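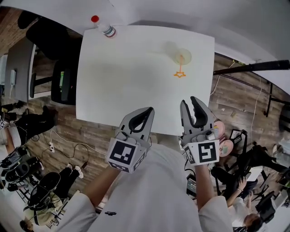
Mogensen tells buyers to doubt the "tidy table" and publishes its own test results

RORNPORT, January -- Furniture maker Mogensen has released the findings of a six-week trial of its plain white Vusen table, and the company is the first to say that they do not flatter everyone in the trade, itself included.

The trial set out to check a claim that has become common in showrooms and catalogues: that a bare white table keeps itself tidy, because people can see every stray object on it and feel moved to put it away. Mogensen has used a version of this claim in its own brochures. It will stop doing so from the next print run.

"I never believed it and I said so when we printed it," said Brynhildur Ketilsson, who heads product testing at the Rornport works. "A white top shows you the mess. Whether you then get up and do something about the mess is a different matter, and we had no evidence at all on that."

The tables went into shared rooms in Rornport and Grundau: staff kitchens, a reading room, a music school, two waiting areas. More than 600 table checks were made. Nothing was done to encourage people to clear up, and no signs were put out.

Drinks were the main trouble, as anyone who has shared an office could have guessed. Bottles and cups were left behind far more often than paper, bags or food. They also tended to end up in the same sorts of places. Bottles went to the far corners, out of the way of whoever was sitting down, and sometimes so close that the base stuck out a little over the floor. Clear plastic cups were worse in another respect. On a white surface they are easy to miss, and checkers who were asked to look at a table from the doorway called it clear when a cup was still standing on it.

That last result is awkward for a company that sells white tables, and Mogensen has chosen to print it in full.

The trial also looked at a cheap fix that several of its trade customers swear by, a small mark on the tabletop showing where a cup should go. Mogensen tried a thin orange line with a star outline at one end. Cups did collect near the marks during the first days. After that the effect faded, and by the end of the trial the marked tables were no tidier than the plain ones. The company will not be selling marked tops, although it has been asked to.

"People like the star. They say it's cheerful," said Ketilsson. "I asked what it was doing for them and got no clear answer. I'd save the money and buy a tray."

Mogensen is equally cautious about its own figures. The rooms were not picked at random, the checks were made by staff who knew what was being tested, and six weeks is a short time in the life of a table. Floors and lighting differed from room to room -- a white top over dark wood-look planks stands out far more than one over pale tiles -- and no attempt was made to allow for this.

The company does stand by two plain pieces of advice. Keep bottles a hand's width in from the edge. If a table is shared, wipe it at a fixed time, such as 4 pm, when whatever has been left on it has to be lifted anyway.

The Vusen remains on sale with a rectangular white top and no changes to its design. It is not being relaunched, and there is no "tidy" edition.

A printed summary of the trial, including the results that went against the company, is free from the Rornport and Grundau showrooms. The first run is 200 copies. Schools and offices may ask for the full check sheets, which run to a good many pages and are mostly about cups.

Press contact: Mogensen product testing, Rornport works. Requests for interviews should be marked for Brynhildur Ketilsson.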